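[brarnwood-builders] Re: second arm, and where to park the base
5 min read

Hi all,

Sorry for the slow answer, the garage was full of other people's bikes until March. Benedikt asked two things last time and I'm going to take them in the wrong order.

> On the second arm: do you plan both at once, or freeze one
> and let the other do the reaching? Mine keep fighting over
> the same air. Also, how far back do you park the base?
> – Benedikt Thaler

Both of these are from the simulated kitchen, same room, same two arms:

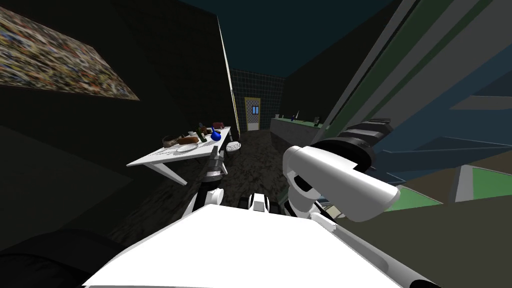
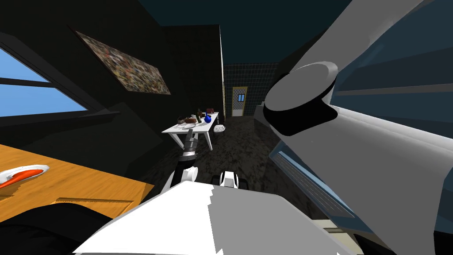

My trouble for the last month has been the near arm, and I think it's your trouble too. I'm building the real one on our shop floor out of salvaged aluminum and a pile of Joment servos, and I didn't want to bolt the second shoulder down until I knew what it would do to the view from the top of the body. Well, it does plenty! In the second picture the close arm takes up most of the right side, while the other one is off minding its business in front of the white table with the bread and the bottles. So for now I freeze the near arm and let the far one reach, and I keep the frozen one folded out and low. Planning both at once sort of works, but the planner gave me 14 waypoints for a move I could do by hand in 4, and I got tired of watching it.

On parking, I gave up on one fixed distance. I start the base back where the whole tabletop is in view, pick the target, then roll in and look again before the gripper goes anywhere near a plate. I ran 1,289 random starts overnight on the old Ammann desktop (fan noise like a leaf blower, my apologies to Burgi, who was trying to solder) and the bad ones were nearly all starts with the elbow already up in front of the camera. I threw those out and reran the rest with a lower elbow. Much calmer.

Still open on my side: the wrist cable. It wants to wrap the wrong way after five turns or so and I haven't found a clip I like. If anybody has a spare Fodine slip ring I'd trade a box of M4 standoffs for it – or beer.

I'll put the config up once I've cleaned out the swearing.

Purificación

Comments

Roswitha Schwaiger: Do you limit the shoulder in software, or is there a hard stop? I'd want both before I stood next to it.

Ambros Trummer: I have a slip ring. Keep the standoffs, I'll take the beer.

Benedikt Thaler: Lower elbow, OK, trying it tonight. Mine starts straight up every time.

Recent on the list
Shoulder bracket, third attempt
Quiet fans for the shop desktop
Servo horns: who still has the short ones?
Brarnwood open bench, bring your own clamps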